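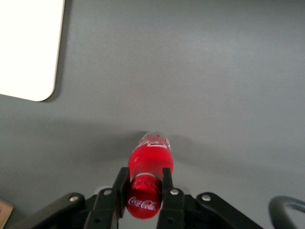
One commenter on last week's Zodel guide wrote that they had spent three evenings on the lantern quest in Tralterus and still came up one short. Sound familiar? Let's get you that last lantern – it's a great little hunt once you know the route!

What you need first

Reach level 7 and carry at least 200 coins for the ferry. Finish the Rantala bridge mission too, or the east gate stays locked.

The route

1. Fast travel to Nomel and take the ferry north. The first two lanterns hang right over the dock.
2. Follow the creek uphill to the mill. Climb the back wall, grab the third, then drop through the roof for the fourth.
3. Head east through the gate. Lanterns five and six are on the watchtower, one per floor.
4. Wait for nightfall, then walk behind the waterfall. The last one only lights up after dark, and I love how it fills the whole cave with green!

If the cave stays dark

Save, quit to the main menu and load back in. The June patch fixed this for most players, but it still happened to me once.

The full run takes about 48 minutes on foot – way less if you have the glider.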